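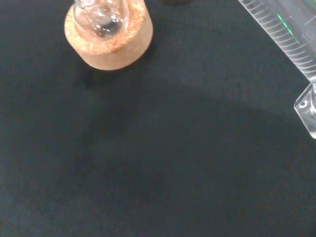 공방 문을 열자마자 들은 첫마디는 "가방은 바닥 말고 의자에 두세요"였다. 작업대에 뭘 올려놓는 걸 정말 싫어하신단다. 나는 이미 노트북을 반쯤 꺼낸 상태여서 슬그머니 다시 넣었다. (녹음기만 겨우 허락받았다.)

읽는 시간 3분

Muvard는 유리 실험기구를 손보고, 받침과 보관함을 맞춰 주는 작은 공방이다. 대학 연구실에서 쓰던 플라스크, 향료 만드는 사람들의 증류 장치, 학교 과학실에서 오래 묵은 비커까지 온갖 유리가 들어온다. 나는 사실 유리 이야기를 들으러 갔는데, 주인장은 앉자마자 코르크 이야기부터 꺼냈다.

"다들 유리만 봐요. 둥근바닥 플라스크는 혼자서는 못 서잖아요. 그러면 받침이 절반인데, 받침 얘기는 물어보는 사람이 없어요."

그래서 물어봤다! 왜 하필 코르크냐고. 고무도 있고 플라스틱도 있는데.

"손에 닿는 느낌이 제일 커요. 유리를 내려놓을 때 소리가 안 나요. 톡, 하고 끝나요. 금속 받침에 놓을 때는 매번 어깨가 올라가거든요. 그리고 코르크는 살짝 눌려 주니까 플라스크가 제 자리를 찾아가요."

코르크 링이라는 게 생긴 건 참 단순하다. 알갱이를 눌러 굳힌 둥근 고리이고, 가운데 구멍에 플라스크의 볼록한 배가 쏙 들어간다. 그런데 주인장은 이 단순한 물건을 고를 때 꽤 깐깐하다. 윗면을 엄지로 한 바퀴 문질러 보고, 부스러기가 묻어나면 그대로 돌려보낸다.

"알갱이가 굵고 갈색 점이 섞인 건 괜찮아요. 그건 코르크 얼굴이고요. 떨어지는 게 문제예요. 그 가루가 플라스크 바닥에 붙으면 저는 그걸 또 닦아야 돼요."

크기는 어떻게 맞추느냐고 했더니 대답이 길어졌다. 구멍이 너무 작으면 플라스크가 위에 얹혀서 흔들리고, 너무 크면 배가 바닥까지 내려간단다. 내려가면 코르크를 쓰는 의미가 없다고 했다. 주인장은 링 위에 플라스크를 올린 다음 목을 손가락 하나로 밀어 본다. 기울었다가 스르르 돌아오면 합격이다. 나도 해 보라고 하셔서 해 봤는데, 손이 너무 떨려서 합격인지 아닌지 모르겠더라.

작업대 이야기로 넘어갔다. 예전에는 흰 상판을 썼다고 한다. 깨끗해 보여서 골랐는데, 맑은 유리를 올려놓으면 가장자리가 눈에서 사라졌다고.

"흰 데서는 금 간 걸 놓쳐요. 어두운 데 놓으면 빛이 유리 가장자리를 따라서 하얗게 맺히거든요. 그 선이 매끈하게 이어지나, 어디서 뚝 끊기나, 그걸 보는 거예요."

그래서 지금 상판은 어둡고 광이 없는 것으로 바꿨다. 반짝이는 검정도 시험해 봤는데 천장 조명이 그대로 비쳐서 유리보다 전등을 더 오래 보게 됐다고 했다. 조명은 한쪽에 치우쳐 있는 게 좋고, 온 방이 고르게 환하면 오히려 피곤하단다. 나는 방에 들어서면서 좀 어둡다고 생각했었는데, 이 말을 듣고 혼자 머쓱해졌다.

"먼지는요?" 하고 물었다가 한참 웃음을 샀다.

"잘 보이죠. 아주 잘 보여요. 아침에 한 번, 점심 먹고 한 번, 퇴근 전에 또 닦아요. 보이니까 닦게 돼요. 흰 상판일 때는 안 닦았어요, 솔직히."

제일 바빴던 때를 물었더니 2월이라는 답이 바로 나왔다. 새 학기 전에 과학실 정리를 맡기는 곳이 몰린다고. 올해는 Baromon이라는 실험 교실에서 플라스크를 한꺼번에 보내왔는데, 전부 342개였다. 상자를 열었더니 링은 한 개도 없이 신문지에 둘둘 말려 있었다고 한다.

"처음엔 한숨부터 나왔죠. 근데 깨진 게 두 개뿐이었어요. 신문지 만 사람이 누군지 상 줘야 돼요. 진짜로."

세척하고, 말리고, 하나씩 어두운 상판에 올려 살피고, 크기별로 링을 짝지어 돌려보내는 데 3주가 걸렸다. 링에는 연필로 용량을 적어 둔다. 펜은 번지고 스티커는 떨어져서 결국 연필이 남았다고. 주문은 Pelupessy라는 받침 전문점에 넣는데, 급할 때는 목요일 오전에 전화하는 게 제일 빠르다는 요령도 알려 주셨다. (이건 써도 되느냐고 여쭤봤더니 "이제 저만 늦게 받겠네요" 하셨다.)

집에서 둥근 플라스크를 꽃병으로 쓰는 사람들도 있지 않냐고 물었다. 내가 그러고 있다. 그릇 위에 얹어서.

"그릇이요? 밥그릇이요?"

잠깐 정적이 흘렀다. 주인장은 서랍을 열어 링을 하나 꺼내더니 내 앞에 밀어 놓았다. 집에서 쓸 때는 물이 흘러 코르크에 오래 고이지 않게만 하고, 젖으면 뒤집어서 그늘에 말리라고 하셨다. 햇볕에 바짝 말리면 갈라진다고. 빈 플라스크도 눕혀 두지 말고 링에 앉혀 두란다.

"비어 있을 때 제일 많이 깨져요. 물이 들어 있으면 다들 조심하는데, 비면 막 밀어요. 팔꿈치로."

요즘은 Tremeswood라는 이름으로 보관함을 만들고 있다고 했다. 서랍 바닥에 링 자리를 미리 파 놓아서 플라스크가 움직이지 않는 구조다. 시제품 두 개를 만들었는데 첫 번째는 서랍이 너무 얕아서 플라스크 목이 걸렸다. "닫아 보고 알았어요. 그림 그릴 땐 목을 까먹었어요, 제가."

두 번째는 잘 닫힌다. 다만 무거워서 혼자 못 든다. 언제 파느냐고 물었더니 그건 손잡이를 정하고 나서 얘기하자고 하신다. 나오는 길에 의자에 둔 가방을 잊어버려서 다시 돌아갔고, 그사이 주인장은 벌써 작업대를 닦고 있었다.

검색어를 입력하세요 검색

문의는 메일로 부탁드립니다 | 글 무단 전재 금지 | 맨 위로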